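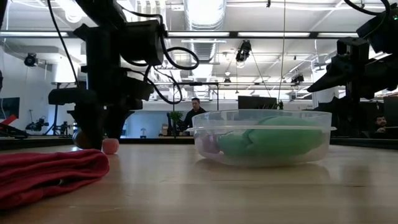
How often should you oil a butcher-block top? Once a month for the first year, then whenever a drop of water stops beading on it.

I learned this slowly, I'm afraid, and my friend Lena Zalewska still teases me!

1. Wipe the top with warm soapy water and let it dry overnight – longer in February, when my kitchen is chilly.
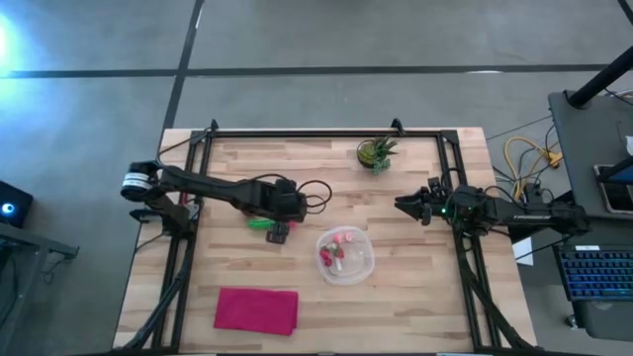 2. Sand any rough patches with 400 grit, always going along the grain and never across it, however tempting that stubborn ring looks.

3. Warm the oil bottle in a bowl of hot water for 10 minutes, then rub it in with an old T-shirt (the softer the better).

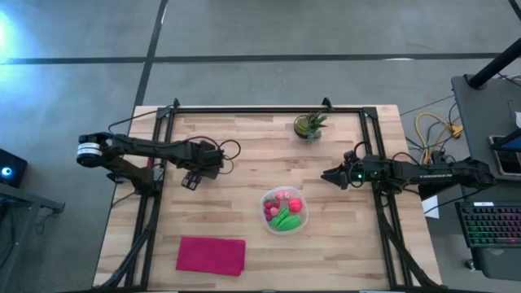 4. Wait 40 minutes, buff off the extra, and lay the rag flat outside to dry.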